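Does registering in my mother's village keep the school open, and what do I lose if I do it?

Posted July 27, 2026 in Residence, registration and moving back
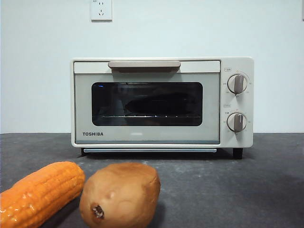

Countertop oven with corn and a potato.

I left Yensuk for work when I was in my twenties and have lived abroad since then. My mother still lives there, in the same house, and I stay with her for part of every summer. The town had a little over 1,000 people when I was in school. The last count put it at 484, and most of the people I see on the street are her age.

The town office has been sending letters to everyone who was born there and moved away. They ask us to register our permanent address in Yensuk again before the end of December. The letter says the town's share of the national budget depends on registered residents, and that the school and the bus to Graltel are both under review. My mother has two copies of this letter and brings it up on the phone every time.

My questions:

Can I register at her house if I only live there part of the year?

Would it affect my residence permit or taxes in the country where I work?

Does it make any difference to the school? I have no children, so I don't see how my name on a list would help.

I would like to help, but I don't want to sign something that causes trouble later. I rent an apartment where I am now and plan to stay there at least until my contract ends.

3 answers

Answer 1 (marked helpful by the person who asked)

I went through this with my own hometown, which is in the same district. Permanent address and actual residence are separate entries in the register. The form for permanent address needs the owner's signature, so your mother would have to sign, and you both go to the counter with ID. The fee was small.

The part to be careful about is the declaration on the second page. It says you live at the address for most of the year. If you don't, you are signing a false statement. Our town office told people it was a formality. The district office in Graltel did not agree, and they went back through the forms the following spring. Several people from my town were removed from the register and got a fine of 275. I was not one of them, but only because I had read the page and left it unsigned.

There is a different form for citizens living abroad who want to keep a tie to a town. It lets you vote in local elections there and get mail at the address. It does not count toward the budget share, so the town office will not mention it unless you ask.

On taxes, the address by itself did not change anything for me. The country where you work will look at where you spend your time and where your income comes from. Some health insurance funds do react to a new permanent address, though, and send a bill for contributions. Call yours before you file anything, and get the reply in writing.

On the school, you are right. School funding goes by enrolled pupils and has nothing to do with the total on the register. The bus is a different matter. The contract with Mullex is paid partly out of the town budget, so a drop in residents does reach it in the end.

Answer 2

Just register. Everyone does it. My cousins are all on the list in Guvomlow and they have been gone for years. If people don't do it there won't be a town left to argue about. They closed our post office and then the pharmacy, and each time we were told it was because of the numbers.

Comment on answer 2: This is the advice that got people fined. Guvomlow is also in another district, with its own office.

Comment on answer 2: Nobody has been fined here.

Answer 3

I worked at a town counter for several years, in a place smaller than yours. I'd add a few things to the first answer.

Ask what date they use for the count. The letters usually say the end of December, but the figure for the budget can be taken earlier. If you miss it, your registration does nothing for the town until the year after.

If you own property there, or your mother plans to transfer the house to you, check the rules on property tax before you change your address. In some towns a registered resident pays the lower rate. In others the rate depends on whether the house is occupied, and your mother living there already covers that.

If what you want is to help the town, ask whether it takes earmarked payments. Ours did. People working abroad paid toward the road to the cemetery and the heating in the clinic, and they got a receipt with the purpose written on it. It brought in more per person than the budget share would have.

Also ask your mother what she wants out of this. Quite a few parents came to my counter about the letter, and what they wanted to know was whether the son or daughter was planning to come back.

Comment from the person who asked: Thank you. I will call the insurance fund first and ask about the form for citizens abroad when I am there. I did not know about the second page. My copy of the letter only came with the first.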